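Ullholm gets Feda, our new picking arm

I'm Priit Kairys, I run the floor at Prarent's Ullholm site, and Feda starts full shifts with us in May!
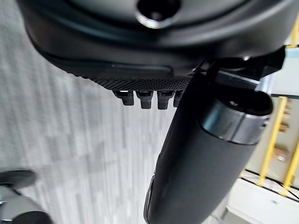 What changes for the crew

All 70 jobs stay -- and the evening shift now ends at 9.40pm.
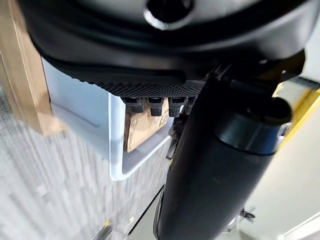
Who looks after Feda? Our own packers, and 40 of them have done the training already.

The bit I like best is that people swap tasks every hour now.

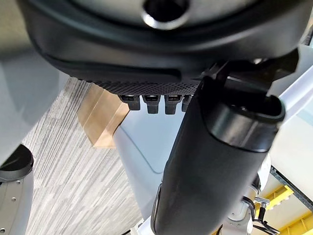

Rasa Strazds reckons her shoulders will be glad of it, though she'd like the breaks longer too.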